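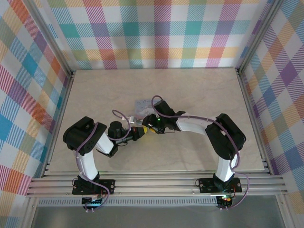
Two arms on a shared rail

Subject: Re: [league-admin] Tie-breaks and the August re-seeding

I have read the draft again and have some comments on the ranking part. The rest (kit colours, ball supply, hall booking) I have no view on.

On June 17, 2023 the Bredach club secretary wrote:

> The draft says that clubs level on match points are split by set
> ratio, then by points ratio, then by the result between them. We
> finished level with Jarnska last season and would have gone up
> under the old order, where the result between the clubs came
> first. Can somebody explain why it was changed? Also, what
> happens to the ratio if a club gives a walkover? The draft only
> says "the match is recorded as lost", with no score.
>
> Second point. Section 4 lets the league re-seed in August if a
> club withdraws. Does the re-seeding use last season's table or
> the entry list?

Taking these in turn.

1. Order of tie-breaks. The result between the clubs works well when two clubs are level. With three level it often goes round in a circle, and the old text did not say what to do then. Set ratio always gives an order except when the ratios are equal. I would keep the draft order for three or more clubs and go back to the old order for exactly two. This needs one extra sentence:

 Where exactly two clubs are level on match points, the
 match or matches between them shall be considered first.

If the two clubs won one match each, go to set ratio over the whole season, not over those two matches. The draft should say so, as both readings are possible at present.

2. Points ratio. The draft says "points difference" in section 2 and "points ratio" in section 3. They do not give the same order. Take a club with 528 points won and 494 lost. The difference is 34 and the ratio is 1.069. A club that played shorter matches could have a smaller difference and a better ratio. Ratio is the usual choice in volleyball and I assume it is what was meant. Please also state the number of decimal places. Three is enough.
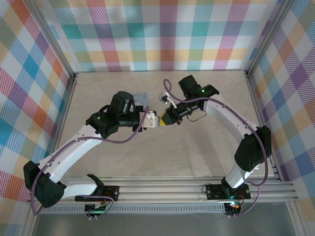
Gripper ends at the middle of the table

3. Walkovers. The score must be fixed, or the ratio cannot be worked out. The common form is 0–3 with each set at 0–25. The club that turned up gets 75 points won and none lost, which lifts its ratio compared with clubs that had to play the same opponent. With three or more clubs level this can decide a place. The alternative is to leave walkovers out of both ratios and count them for match points only. I prefer the second, but either will do if it is written down.

A related gap: the draft gives 60 minutes' grace for a late team in one place and none in the forfeits table at the back. The table looks like a leftover from the junior rules.

4. Re-seeding. My reading is that section 4 means last season's table, with new entries placed below all existing clubs. The words "current standings" do not work in August as there are no standings then. Suggest "final table of the preceding season".

5. Results entry. Pillay asked off-list whether Zetport can apply the new order. It can sort on any number of keys, but it applies the same keys to every tie. The two-club rule in point 1 would therefore need a manual correction at the end of the season. I do not see this as a reason against the rule. The published table should carry a note that positions are provisional until the correction has been made. 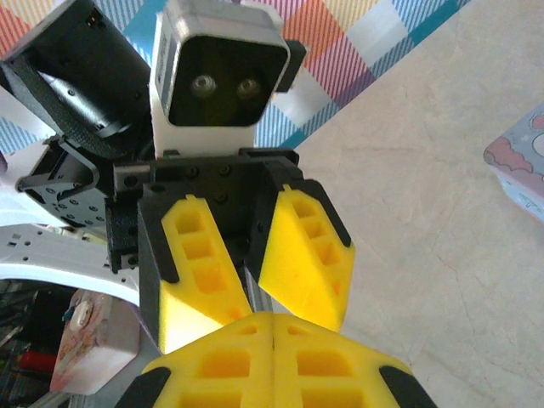 Close view of the other arm, with the camera module at the top

6. Fine for late scoresheets. 100 in section 6, no currency and no time limit. Is that per sheet or per round?

I can send marked-up text for sections 2 to 4 if there are no objections to points 1 and 3. Section 6 I would leave to whoever wrote it.

Jarnska fixtures and results
(replies to the list, please, not to me)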